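# Stolen bikes head home after Ridgeway storage unit search

Plillthorpe police have a hallway full of bicycles, and they could not be happier to be getting rid of them.

Officers searched a rented storage unit on the Ridgeway side of town earlier this month and came out with 40 bikes, along with a cargo trailer, two child seats and a big plastic tub of locks that had been cut through. A 34-year-old man from Flureck was arrested at the unit and is charged with possession of stolen property and possession of burglary tools. He was released on conditions and is due back in court in November.

The best part of the story is how fast the bikes are going back. By the time the department put out its update on 2024-04-19, almost 70 percent of them had been matched to an owner, and people were still calling!

"I've been in property crime a good while and I have never had a week like this one," said Detective Lamai Sangkhawat, who led the search. "Usually we find a bike and it sits. This time I had people in the lobby in tears over a ten-speed."

The case started with a sharp-eyed customer. Guangming Tang, who runs a small repair stand next to the Ridgeway bus loop, was asked to swap the tires on a blue touring bike in late winter. He knew the bike right away. He had built the back wheel himself, for a different person, and had used one odd spoke because he was out of the right ones that day. He did the tire job, wrote down what he could remember about the man who brought it in, and phoned police as soon as the guy rode off.

"I wasn't going to argue with him about it," Tang said. "But that spoke, come on. I put that in with my own hands."

From there Sangkhawat's team looked at a run of garage break-ins between the river and the old Tritum plant, where thieves had been getting in through side doors and leaving with bikes and not much else. They got a warrant for the storage unit, and the door went up on bikes hung from the ceiling, bikes stacked against the walls and a whole row of kids' bikes at the back with the training wheels still on.

Many of the returns came down to serial numbers. Plillthorpe began a free bike registry two years ago, run out of the front desk by records clerk Ye-seo Pyo, and this was its first real workout. Pyo read numbers off the bottom brackets with a flashlight and a toothbrush (for the mud) and checked each one against the list. Some owners had registered and forgotten all about it. One woman had moved away in the meantime and drove 90 miles to get her bike, then took a lap of the parking lot before loading it up.

Fongchan Klinhom got hers back on the first afternoon. It is a green commuter with a wire basket, and it disappeared from her garage while she was at work. She had been taking two buses to the hospital laundry ever since, leaving home in the dark to make her shift.

"I saw the basket first," she said. "I said, that's it, that's my basket, I don't even need to see the rest. I rode it home in my good shoes. I didn't care!"

Others were matched the old-fashioned way, with receipts, photos and in one case a dentist's appointment card rolled up inside a handlebar. Sakda Rattanakul, who coaches the youth cycling club in Flureck, spotted three of the club's loaners in the pictures police posted and turned up with a van and a folder of paperwork. The kids had been sharing bikes at practice since the loaners were taken, and he said all three would be back on the path by the next ride.

Police say a second person may be involved and the investigation is still open. They are interested in hearing from anyone who was offered a cheap bike online or in person this winter in Plillthorpe, Flureck or the Ridgeway area, and they stress that people who bought one without knowing where it came from should get in touch too. Doorbell video from the streets near the Tritum plant would also be a big help, even if it only shows somebody walking past with a bike.
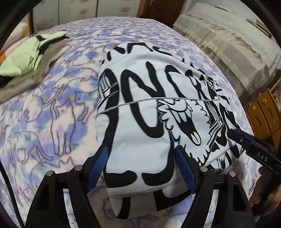
**LOCAL NEWS | Police & Courts**

The remaining bikes will stay at the station on Mill Street while the search for owners goes on. Photos of each one are up on the department's property page, minus a detail or two that only the real owner would know. If you see yours, call the front desk and ask for the property line before coming down. Bring photo ID and anything that ties you to the bike: a serial number, a sales slip, a repair ticket, a picture of you riding it. A police report number speeds things up, but people who never reported the theft can still make a claim and file the report on the spot.

Pyo is also signing up new bikes for the registry at the front desk during regular hours. It costs nothing and all she needs is the serial number, the make and color, and a phone number that works. Forms can be dropped through the mail slot after hours. She has already gone through one box of the little numbered stickers and has ordered more, so anyone who signs up in the next few days may get theirs by mail.

Residents who had a garage broken into this winter and lost something other than a bike are asked to call as well. The cargo trailer and both child seats have not been claimed, and neither has a hand-painted unicycle, which Sangkhawat would dearly love to see go home. "Somebody put real work into that thing," she said. "It has flames on it."

Tang, for his part, has been back at his stand by the bus loop. The owner of the blue touring bike came by to thank him and had the brakes adjusted while he was there.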